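Ticket: treaty timeline shows the wrong members after import
Status: open, then sort of closed, see bottom
Product: Flomance archive tool, Elport import module

Hi all, me again. I keep the alliance and treaty timeline for the Athanasiadis reading room, the one where you pick a year and it shows which countries had signed what, and who had troops stationed where. It's been running nicely for ages and then in August I brought in the new batch of defense treaties and everything went sideways.

What I did: exported 929 records from the old catalog, ran them through Elport, told it to match on country name. No errors, big green bar, I was thrilled. Then I opened the year 2000 and half of the neutral countries were sitting in a military alliance they never joined (you can imagine the emails).
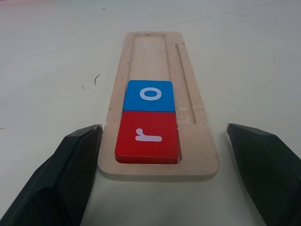 Same thing on our side at Flolholm, and for us it was the observer states. Elport was reading "observer" and "member" as one status because both start a new row in the old export. Check whether your status column came across at all.

Okay, so I checked, and the column did come across, but it was blank for every record that had a footnote. Footnotes! We have loads of them, mostly about ratification dates – a country signs in one year, its parliament votes the next, and the papers get handed over some time after that. The old catalog kept all of that in one messy cell and I never had a reason to care.

Things I tried, in order:

- Ran the import again with footnotes switched off. Status came back, but the ratification dates vanished.
- Split the file into batches of 500 and the leftovers. Same result, only slower.
- Changed the date format to year only. This fixed the sorting and nothing else.
- Cleared the cache, twice, mostly out of spite.

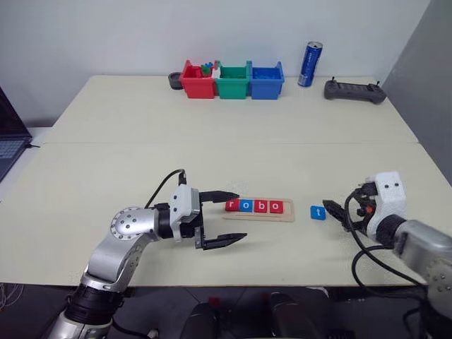

*Wooden tray on the table, gripper open.*

After lunch I went back to the mapping screen and found a setting called "merge linked notes," which was on by default. With it off, Elport puts the footnotes in their own column and leaves the status alone. I reran the whole lot and the neutral countries are neutral again, hooray. I'm left with 2 records that still look odd, both for peacekeeping agreements where the country changed its name partway through.

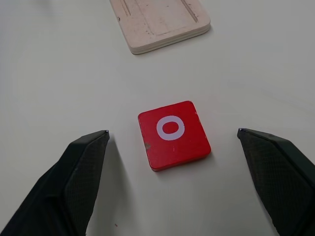
Do I need to delete the bad import before running the new one?

Running it over the top is fine as long as the record numbers match, and Elport will overwrite the status and the notes. Delete first only if you've renumbered anything.

Great, I hadn't renumbered, so I left it. For the renamed countries I've typed the old name into the "also known as" field by hand and the map picks it up now – a bit clunky, but the year slider goes all the way along without anyone dropping out. I'd still love for that merge setting to be off by default, so I'm leaving that part of the ticket open.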